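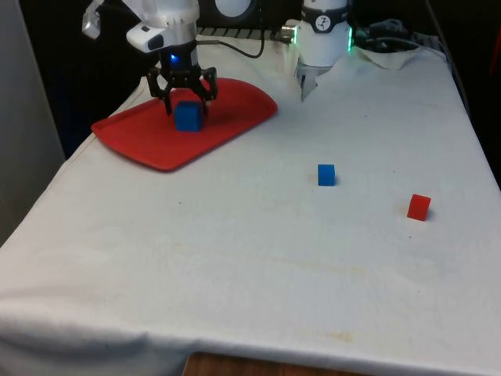

Section 6: Recoil Starter

Applies to Droda tillers and edgers with the side-pull starter. Revised January 18, 2019 by Charito Panganiban, parts and service.

This section covers removing the starter from the engine, replacing a broken or frayed rope, replacing the recoil spring, and putting the starter back on. If the rope pulls out freely but the engine does not turn, go directly to "Checking the Pawls." If the rope will not pull at all, read the next paragraph before you take anything apart.

A rope that will not pull can be caused by the engine and not the starter. Remove the spark plug and try again. If the rope now moves, the cylinder may have fuel or oil in it. See Section 4. If the rope is still stuck, take the starter off and pull the rope with the starter in your hand. If it pulls normally off the engine, the engine is locked up and the starter is fine. Check for cord, wire or roots wound around the tine shaft first.

WARNING: Disconnect the spark plug lead and tie it back away from the plug before starting any work in this section. Turning the flywheel by hand can start a warm engine.

WARNING: The recoil spring is under tension even when the rope is fully wound in. Wear safety glasses and leather gloves any time the pulley is out of the housing. Keep your face to the side.

Tools and Parts

Socket wrench with 3/8 inch socket
Flat screwdriver, medium
Needle-nose pliers
Locking pliers or a small C-clamp
Lighter or matches
Light grease (lithium or similar)
Starter rope, kit 2329, or the same diameter rope off the roll
Recoil spring with retainer, if needed

The rope in kit 2329 is already cut to length and has one end sealed. If you are buying rope off the roll, take the old one with you and match the diameter. Rope that is too thick will fill the pulley before it is all wound in and the handle will hang loose. Rope that is too thin drops down beside the pulley and jams. Do not use clothesline, paracord or plastic tow rope. They stretch, and the plastic ones melt at the eyelet.

Removing the Starter

1. Let the engine cool. Close the fuel valve.

2. Disconnect the spark plug lead and tie it back.

3. On models with the tank mounted over the starter, remove the two tank bracket bolts and lift the tank aside with the fuel line still connected. Do not kink the line. Set the tank on a block so the line is not carrying its weight.

4. Remove the bolts holding the starter housing to the blower shroud. On older units one of these bolts is longer than the others and also holds the throttle cable clamp. Note which hole it came from.

5. Lift the starter straight off. If it sticks, tap the edge of the housing with the handle of the screwdriver. Do not pry against the shroud. It is thin and will bend into the flywheel fins.

6. Clean out the grass and dirt inside the shroud and around the screen while you have it open. Look at the flywheel fins for breakage. A broken fin throws the flywheel out of balance, and the flywheel has to be replaced.

7. Turn the cup on the end of the crankshaft with your fingers. It should be tight. If it wobbles, the flywheel nut is loose. Tighten it to the value in Section 9 before you go on, and check the flywheel key.

Replacing the Rope

If the old rope is broken, the spring has already unwound and you can start at step 3.

1. Pull the rope all the way out and stop the pulley from turning back with locking pliers or a C-clamp on the pulley rim and the housing rib. Tighten the clamp enough to hold. The pulley is plastic and will crack if you overdo it.

2. Pry the cap out of the handle, pull the knot up and cut it off. Slide the handle off. Then pull the knot at the pulley end out with the needle-nose pliers and remove the rope.

3. If the rope was broken, fish any pieces out of the pulley groove. A short piece left in the groove will make the new rope ride up.

4. Check the eyelet where the rope leaves the housing. Run a fingertip around the inside edge. If you feel a groove or a burr, replace the eyelet or smooth it with fine sandpaper. A rough eyelet will wear out a new rope in a season.

5. Seal both ends of the new rope with a flame and roll them to a point with a damp rag. Melted nylon sticks to skin, so do not use your bare fingers.

6. Wind up the spring. Turn the pulley in the direction it turns when the rope is pulled until the spring is tight, and do not force it past that point. Let it back one full turn, then keep going back until the rope hole in the pulley lines up with the eyelet. Clamp it there.

CAUTION: Winding the pulley to the hard stop and clamping it there leaves no slack in the spring. The spring will break the first time the rope is pulled to its end.

7. Feed the rope through the eyelet from the outside and through the hole in the pulley. Tie a single overhand knot, leave a short tail, and pull the knot down into its pocket. The tail must lie flat. If it sticks up it will rub the housing and you will hear it.

8. Slide the handle on the outer end, tie the same knot, pull it down into the handle and press the cap back in.

9. Hold the handle firmly, release the clamp and let the rope wind in slowly. Do not let go of the handle. If the handle gets away from you the knot can pull through, and you will be starting again from step 6.

10. Pull the rope out and let it back several times. The handle should come up snug against the housing but not slam. If it hangs down, the spring needs one more turn. You can add a turn without untying anything: pull out a little rope, hold it in the notch on the pulley rim, turn the pulley one full turn in the pull direction, and release the rope from the notch.

Replacing the Recoil Spring

Replace the spring if the pulley turns freely with no return, or if the return is weak after the rope has been set correctly. A weak return is more often dirt than a bad spring. Clean and grease the center post first and try it.

1. With the rope removed and all tension off the pulley, remove the center screw. On starters made by Jindadon this screw has a left-hand thread and is marked with an L on the head. Turn it clockwise to loosen. On starters made by Paracha it is a normal thread.

2. Lift off the retainer, the friction spring and the pawls. Lay them out in order on a rag. The pawls are not the same on both sides on all models.

3. Hold the housing face down over the bench and tap it lightly until the pulley drops out. Keep the pulley low. If the spring comes out with it, it will jump.

4. Look at the spring. If the inner hook is broken or straightened out, replace the spring. Do not try to re-bend the hook. The steel is hardened and will snap.

5. New springs come wound in a wire retainer. Set the spring over its recess with the outer hook in the slot, check that it winds in the same direction as the old one, and press it down evenly with your thumbs until it slides out of the retainer. Work with gloves on.

NOTE: Plendia replacement springs come with a solid cup in place of the wire retainer. Leave the spring in the cup. The cup drops into the housing as one piece.

6. Wipe a thin coat of light grease on the spring and on the center post. Do not pack the recess. Heavy grease gets stiff in cold weather and the rope will come back slowly or stop partway.

7. Set the pulley on the post and turn it gently until you feel it catch the inner hook. It should spring back when you let go. If it keeps turning, lift it off and look at the hook. Bending the pulley tab is not the answer.

8. Put back the pawls, friction spring and retainer in the order you removed them. Tighten the center screw to 30 inch-pounds. A screw that is too tight holds the pawls in and the starter will not engage.

9. Install the rope as described above, beginning with step 4.

Checking the Pawls

1. With the starter off the engine, pull the rope out slowly and watch the pawls. They should swing outward right away and go back in when the rope returns.

2. If they stay in, remove the center screw and clean the pawls and pivots with a dry rag. Oil attracts dust here. Leave the pawls dry.

3. If the tips are rounded, replace them as a set and look at the inside of the cup on the crankshaft. A cup with worn notches will round off new pawls.

4. Check the friction spring for breaks. It is thin and easy to overlook.

Putting the Starter Back

1. Set the starter on the shroud with the rope outlet facing the operator position. The housing will fit in more than one position, so check this before you start the bolts.

2. Start all of the bolts by hand and leave them loose.

3. Pull the handle slowly until you feel the pawls take hold. This centers the starter. Keep light tension on the rope and snug the bolts in a cross pattern, then tighten.

4. Let the rope return. Pull it several times with the spark plug lead still disconnected. Listen for scraping. If you hear any, loosen the bolts and center it again.

5. Put the tank back, check the fuel line for kinks, and open the fuel valve. Look for leaks.

6. Connect the spark plug lead and start the engine. The pawls should let go as soon as the engine fires. Shut it down at once if there is a clicking or grinding sound from the starter.

Care

Brush off the starter screen after each use. Pull the rope out fully once each March, before the first use of the year, and look for fraying, especially in the first few inches next to the handle. Replace a frayed rope before it breaks, when the spring is still wound and the job is shorter.

Pull the rope slowly until you feel resistance, let it back in, then give a full pull. Jerking the handle from rest is the most common cause of broken pawls.

For fuel valve and tank bracket parts, see page 26. Torque values for all other fasteners are in Section 9.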